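Saturday, ten past six, and Dorottya had the apartment until noon.

Keys back to the Szekeres office by then or lose the deposit. 240 bucks. She did the kitchen first - badly - then the hall closet, then stood in the bedroom not wanting to.

Attila's stuff. Still here. He'd called from room 111, some motel, said just toss it all. Toss it. Like it was nothing.

She started with the dark blue one becuase it was biggest. Corner to corner, the way her mother did it.

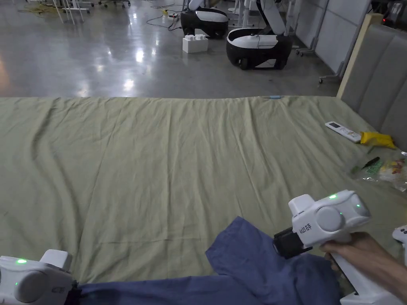
It wouldn't go flat. Fold, smooth, start again. The green sheet was hers, she'd take that last. The remote could stay for whoever came next.

Phone buzzing. Attila.

"Did you toss it?"

"Yes," she said, and kept on foldng.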